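Suture Bench Kit for Student Surgical Robotics Teams
Girnorard Teaching Equipment – Clubs and Classes
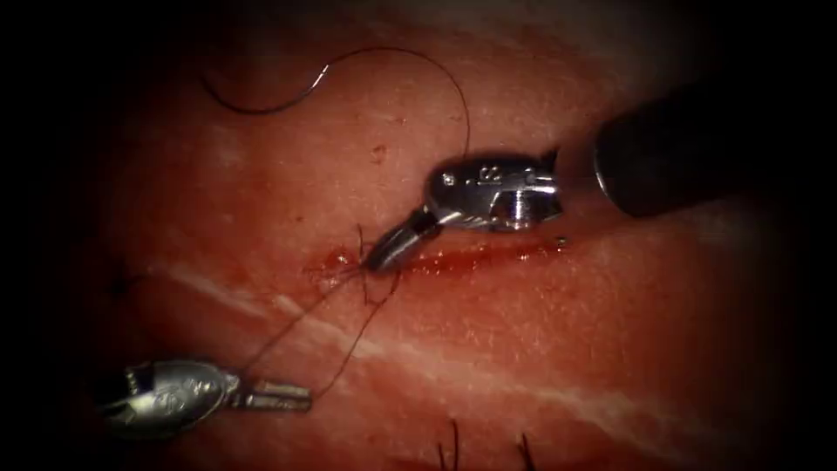 6 min read

Posted 2025-03-04 by Poppy Parsons

We have been wanting to give this kit its own page for ages, and now that three student teams have put real hours on it, we finally can! The Suture Bench Kit is the setup used by the Tilolstead surgical robotics club for its stitching work, and it's the one we'll be sending to the clubs entering this year's Plament Challenge. If your students have already done peg transfer and ring-on-wire and are asking what comes next, it's this.

The task is easy to say and wonderfully hard to do. Two arms, one thread, one straight cut in a tissue pad. Pass the needle, pull the thread through, tie it off, and leave the edges of the cut meeting neatly. One instrument works close in at the wound while the other keeps hold of the thread farther out, and most of the skill is in how the two share that thread. Pull too hard and the pad tears. Leave too much slack and you get a big lazy loop wandering over everything, waiting to catch on a wrist joint.

What the kit is for

It's a bench kit for teaching. It isn't a medical device and nothing in it should go anywhere near a patient. It was put together for high school clubs with a strong mentor, for college project courses, and for teams who already have a pair of small instrument arms (or regular access to one) and need everything that goes around them.

What's in the box

Pad tray with four corner clamps and a drip lip
Base plate, drilled for the tray, camera post and lamp
Camera post with a locking ball head
Spot lamp with dimmer
Thread, black, 330 pieces, pre-cut to the length used in the Plament rules
Curved training needles in a lidded case
Tip covers for storing the instruments
Log book, spiral bound, one page per run
Mentor guide by Oleksandra Nazarenko

The arms, the instruments and the camera are not included. Neither are tissue pads, which you order fresh or frozen from your own supplier, or swap for the synthetic pads on our consumables page. The tray takes either kind.

The tray

I could talk about this tray all day. The first version had a flat floor, and the pads slid whenever somebody pulled a knot tight. The Onyshchenko workshop machined us a new floor with shallow ridges, and the difference was huge. The pad now stays where you put it, but there's still enough give that students feel (well, see) the tissue move when they tug. You want that movement. A pad that's pinned down hard teaches people to pull without looking.

The whole tray lifts out for washing. Two thumb screws and it's free.

Lamp and camera

The lamp throws a tight pool of light on the middle of the pad and lets the edges go dark. Some teams ask us for a wider light, and you can certainly add one, but do try it our way first. Black thread on pink tissue shows up well under a single bright spot, and the small shadow it casts is a real help in judging how far the thread is sitting off the surface. Learners on a flat screen have very little else to go on for depth, so take every clue you can get.

Polished metal does flare under a spot. Turn the dimmer down until you can make out the joints in the wrists and the tips of the jaws, then stop. If the marking on the instrument is readable on screen, you're in good shape for lighting and focus both.

Check the camera position every session and write it on the log page. The ball head locks firmly, but bags get bumped and lids get dropped, and a small shift is enough to spoil a vision model that was happily tracking thread the week before.

How the Tilolstead club runs it

The club splits each term in two. In the first half everyone drives by hand from the console, and the only goal is one clean stitch with the tail under control. Oleksandra has the drivers talk out loud while they do it – "left holds, right moves in, right grips" – and a partner writes it all down. Those notes become the step list for the second half, when the programming team starts handing parts of the job over to the software.

They began with the simplest part, keeping a steady light pull on the thread with the holding arm while a person drives the other. It sounds like a small thing. It took the team all of February and it was a brilliant project! Students had to deal with thread that frays, strands that spread apart or cross, and fine hairs on the tissue that look very much like suture to an eager bit of code. One of the best log pages I've read is a full sheet on telling hair from thread, with sketches.

Needle pickup is next on their list. Knots are still all human, and likely to stay that way for a while.

Good habits for new teams

Draw the cut with a straightedge before you make it, and keep it short. Long cuts look impressive and eat up a whole session. Trim your tails as you go so the ends don't bunch at the stitch. Swap drivers often. Watch the wrists as well as the tips, especially when there's a loop up high, where nobody at the console is looking.

Wear gloves and eye protection with animal tissue, count needles in and out with an adult, and wipe the instruments down before anything dries in the joints. The mentor guide has the full cleaning routine on a single page that you can tape to the wall.

Specs

Base plate: 360 mm long, powder coated
Camera post: adjustable height, fits standard camera threads
Lamp: plugs into any wall outlet, dimmer on the cord
Setup time: almost 30 minutes the first time, much less after that
Spares: tray floor, clamps, lamp, needles and thread all sold separately

Ordering and loans

Schools and clubs can order by purchase order or card. We also keep loan kits for teams that want to try a term before buying, and you only pay the shipping and whatever thread and needles you use. Tell us which arms you have and send a photo of your bench, and I'll let you know if the base plate holes will line up. If they don't, a blank plate costs the same and you can drill your own.

Questions about the kit go to Poppy at the Girnorard education desk. Questions about teaching with it go to Oleksandra, who answers the club mailbox herself and loves to see other teams' log pages.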